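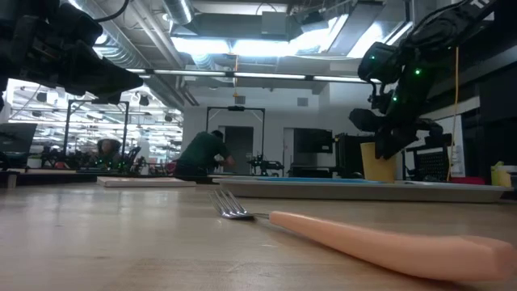 Trosuvora Table Set: Fork, Cup and Tray

Item 612
Sold by Flilport
Page updated 13 Mar 2022

The Trosuvora set is plain tableware for lunchrooms, day programs, shared kitchens and homes. It has a fork with a peach-orange handle, a yellow cup, and a long, shallow tray in light gray. You can buy the pieces together or one at a time, and the same pieces are used in both cases.

The colors are easy to tell apart on a table or in a sink. People who set up a room for a group often give each piece its own shelf and sort by color when it comes back from washing.

The fork

The handle gets wider toward the end you hold and finishes in a blunt, faceted butt. The head is shiny metal with slender tines, and a thin neck joins it to the handle. Many of our customers buy the fork alone to fill out a drawer of mixed cutlery, and it doesn't need to match anything.

Length: 181 mm
Handle color: peach-orange
Head: metal, polished
Sold: singly, or in a carton of 50

The metal shows water spots if it is left to dry in a rack. Wipe it with a dry cloth if you care about that. Don't use steel wool on the head, and don't pry lids with the tines. They will bend, and a bent fork is not covered by the guarantee.

The cup

The cup is yellow and tapers toward the base, with the wider end at the top. There is no printing on it. We will not print names or logos on it either, so please don't send artwork with an order. For a name, use a tie-on tag or a sticker and take it off before washing.

Color: yellow
Sold: singly, or in a carton of 50
Use: cold and lukewarm drinks

Do not put the cup in a microwave or fill it with boiling water. For tea and coffee, look at the Disturier mugs on the hot drinks page.

The tray

The tray is long and shallow, with a thin raised rim. The rim is light gray and the side wall is a darker gray. It is meant to sit on the table during a meal and hold what would otherwise be spread across it. A cup stands on it without trouble. The rim is low, so this is not a tray for carrying full drinks up a flight of stairs.

Color: light gray, darker gray side
Sold: singly
Use: table and counter

Wash the tray by hand with a soft sponge. It is too long for most dishwasher racks, and leaning it at an angle keeps the door from closing on some machines. Dry it before you put it away, especially if you keep several in a pile.

Using the set on a wooden table

Pale wood marks easily. Fine scratches come from grit under trays and plates more often than from the trays and plates themselves, so wipe the table first and lift the tray when you move it. If you already have scratches, a little table oil will make them less noticeable. We don't sell any, but a hardware store will.

What comes in the box

One fork, one cup, one tray, and a care card. The fork is wrapped in paper and packed next to the cup. The box is plain cardboard and can go in with your paper recycling. Knives and spoons are not part of the set — the Ekinci spoon is the closest in size to our fork, and it is listed under cutlery.

Colors and stock

The fork, cup and tray each come in one color. We are asked about a green cup fairly often and have no plans for one. The tray sold out in February and is back in stock. If a piece shows as unavailable, you can still order the others separately, and we will hold the missing one at the price on your order.

Ordering for a group

Full cartons ship from a different warehouse than single pieces, so an order with both will arrive in more than one delivery. Schools and care homes can pay by invoice. Put your purchase order number in the comments box at checkout. Mitiku Hailu handles group orders and will write back with a shipping date. He can also send a single fork or cup ahead of a large order if your staff want to try it first.

Returns

Unused pieces can be returned within 60 days in the box they came in. Cartons can be returned only if they are unopened. For anything that arrives damaged, send us a photo of the piece and the label on the box, and keep both until you hear from us — the carrier sometimes asks to see them.

Replacement pieces

Every piece stays on sale separately, at the single-piece price. Choose "one piece" in the menu at the top of the order form, then pick fork, cup or tray. Shipping on a fork or cup is charged at the letter rate. The tray goes as a parcel.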